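Does Keeping Spices Away From the Stove Matter?
Food Studies project report, Trodbridge
Muireann Dolan and Bogdan Witkowska

Every kitchen advice column says the same thing: heat kills spices, so move them off the shelf over the stove. We could not find one that said how much flavor is lost or how soon. We suspected the rule gets copied from one column to the next without anyone checking it.

We bought 18 packets of ground cumin, paprika and dried oregano from the same store in Cumville. Half went on a shelf over a stove that gets used daily. The other half went in a closed cupboard across the room. We left them there for 11 weeks, ending in August. 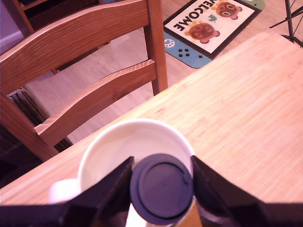
Tasting was done blind. We stirred each spice into plain warm rice and gave people three spoonfuls, two from one shelf and one from the other. They had to pick the odd one out. Anyone guessing would be right a third of the time, so we wanted a score well above that. We collected 48 answers in all.

Tasters found the odd one 18 times. Guessing alone would give 16. Our teacher, Mehrangiz Rostami, asked if we wanted to call that a difference. We don't. Oregano did a little better than the other two, but once you split the answers by spice there are too few left to lean on.
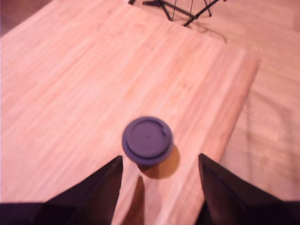 Figure 2. Small lidded container on a wooden cutting board.

There are problems with our test. Rice may hide weak flavors. Several tasters came in straight from lunch on Saturday, and one admitted she had a cold. We also never measured the temperature on the shelf, so "hot" is our word for it. Ita Mac Carthaigh, who read our draft, thought a full year would give another result. She may be right, but the columns we read talk about weeks.

For now we would not tell anyone to rearrange a kitchen over this. We would like to see the test run again with whole spices and a thermometer on each shelf.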